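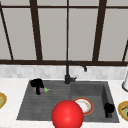
Sub used for one match – do her levels count against the team?

Posted by Keleo

I captain in the Catterall league, spring session. We have 388 levels for the season and lost a player in April with a bad shoulder. I brought in a sub for one night and she played 2 matches. The scoresheet took her levels out of our total, but the player she replaced was already charged for the same night. Is that right, or were we charged twice? We have 18 levels left and I need to plan the last few weeks.

Wustell

You should only be charged once. Levels go with whoever shoots the match, so the injured player's charge has to come off. Send the division rep a copy of the scoresheet and ask for a correction. Do it before the next sheet is posted. Ours was fixed overnight.

One thing to check – if the sub wasn't on your roster by the cutoff, some divisions charge her at the highest level on the team. Look at the bylaws under substitutes.

Rovex

same thing happened to us, never got it back. Good luck

Catterall Regular

Wustell is right about the charge. The cutoff for adding a sub is 6:00 on match night, and the rep has to reply to your message for it to count.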